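Conow two-arm kit evaluation: May progress report
Prepared for the Rirnbridge equipment fund

You asked for a short report this time, and a frank one.

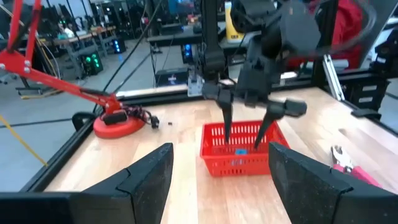 The kit has now been on our bench long enough to lose its novelty, and most of the money you gave us is still unspent, so I expect to be popular. We are running the basket task from Indine's own brochure: one arm reaches in for a small block, the other waits its turn. The brochure calls this "effortless." After 215 attempts we have a different word.

First 100 attempts: mostly the fingers meeting the basket wall. Since the Darko software update, things have gone much better, and the arm now misses in new and more interesting places.

Assembly took 3 days against the 2 promised, one of them spent on a manual that refers to a figure it does not contain. Indine support answered every message politely and one of them usefully.

Still open: cable routing, spare fingertips (ordered, allegedly shipped) and the wrist camera calibration, which drifts overnight.

We request no extra funds this period. I would hold off on buying the second kit until the fingertips arrive.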